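Wiring cell dropped the pair again, vendor says "operator error"

Forum: Bench and Cell Automation > Faults and Near Misses

torquestripe
Sep 28, 2018
Posts: 1,296

Long post, sorry. We have a two-finger arm that handles the wiring on yellow plastic cases. It picks up a black and a red lead together, holds them while the next step happens, then moves on. Kindier sold us the cell and Brorkham did the integration. It ran fine for most of August and then started letting the wires slip in the jaws.

Slipping I could live with. What bothers me is that the controller thinks everything is okay. The grip check passes, the program carries on, and the arm heads for the next position with two bare ends pointing wherever they feel like pointing. Last week one of those bare ends touched the rim of the steel parts tray and we lost a bench supply. Pop, smell, done. No one was hurt. The person loading the trays had her hand well clear, which I put down to luck.

Kindier's answer, in full: "Operator should verify lead position before resuming cycle." It doesn't stop between those steps. There is no resuming.

Has anyone else had this with a pair of leads in one grip?

mossgate
Yes, and I doubt you'll fix it. Two round things side by side in flat jaws is a bad grip. One carries the load and the other goes along for the ride. Your grip check is looking at jaw width, I bet. Jaw width tells you something is in there. It doesn't tell you what, or which way it's facing.

torquestripe
Jaw width and motor current, according to Brorkham. They call it a "two-factor grip confirm." I asked if it could tell a pair of wires from one thick wire and got a long email about something else.

halfnut_harry
Everybody is going to jump on the gripper, so let me be the pain. Why was the bench supply on?

If you have bare conductors moving near a steel tray, the leads should be dead until they're landed on something. That's how we teach people to do it by hand. I don't see why the arm gets a pass. The slip is a quality problem. The live wire is your safety problem, and it was there in August too, when everything was "fine."

torquestripe
The supply stays on because the step after is a power-up test and the cell was quoted with a cycle time that assumes it. I didn't pick that. I agree it's bad.

halfnut_harry
Then somebody signed off a risk assessment with a hot lead in a robot hand. I'd want to read that document before I touched a single jaw pad.

Ifigeneia Chrysikopoulos
I do cell commissioning for a living and I half disagree with harry. Kill the power during handling, sure, do it today. But a slip that the controller can't see is also a safety problem. Next time it won't be a supply. It'll be a stiff strand in somebody's finger, or a lead trapped under a case rim that gets screwed down and shipped. Those come back months later.

A few questions. How much bare metal sticks out past the insulation? How far above the jaws are the tips? And does the wrist camera get used for anything, or is it just recording?

torquestripe
Just recording. There was a "vision option" on the quote and we were told we wouldn't need it. Ha.

Bare ends are short. The free length above the jaws is long, much longer than I'd hold it by hand. That was Brorkham's choice, so the fingers would clear the tray.

mossgate
There's your trouble. Long free length on a flexible lead and the tip can be anywhere. I wouldn't trust the vision option either, by the way. We paid for one on a Gwilliam cell and it was beaten by a shiny tray. It kept finding wire ends in the reflections. We turned it off after 6 shifts and went back to a mechanical guide.

Ifigeneia Chrysikopoulos
A badly lit vision check proves it was badly lit. But yes, polished steel behind bare silver tips is asking for it. Can you post a wrist shot with the leads in the jaws? Also, is anything else loose in there? A twisted pair next to the power leads can get dragged along.

torquestripe
Wrist view with both leads gripped. The yellow/green pair is the one with the small white plug on it.
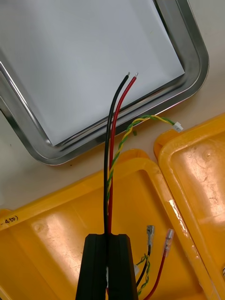

Ifigeneia Chrysikopoulos
Okay, thank you. Things I'd write up from that:

The two bare tips are right next to each other, with the black one a touch higher. If either supply lead is live I don't care about the tray, they can find each other. Harry wins that round.

The yellow and green pair comes up beside the red wire and bends off across the edge of the tray. Nothing I can see is holding it back. If it snags, it may well pull on whatever it's lying against. I would look at that before new jaw pads.

And there's a little bit of green something near the twisted pair. Looks like an insulation crumb to me. Where's it coming from? If the jaws are nicking insulation you have a third problem.

halfnut_harry
There's a second set of wiring lying on the case as well, with an uninsulated spade terminal on the black lead. More bare metal inside the work area. Sleeve it or park it.

mossgate
I'll say what I always say. A person with a cheap clamp and a block with 2 slots in it would do this all day. What is the arm saving you?

torquestripe
Some days I can't answer that. The pitch was 4 cases at a time with one person loading. In practice one person loads and a second one watches for slips, so you tell me.

Lempi Rantala
Lurker, but we had a pair slip on an Ekura arm with the same sort of flat jaws. We were told it was operator error too. Ask for the grip logs from the bad cycles and the good ones. In ours the current trace was the same in both, and the vendor got a lot more polite after that. We ended up with notched pads and a shorter grip. Better. I won't say cured.

torquestripe
Pulled the logs over lunch. Can't tell a bad cycle from a good one, exactly like you said. Supply is now on a relay that stays open until the leads are landed, and the cycle time can go hang. Brorkham wants to "tune the grip force" first. I've told them no until somebody explains the green crumb.

halfnut_harry
Get that "no" in writing. And test the relay welded shut before you believe in it.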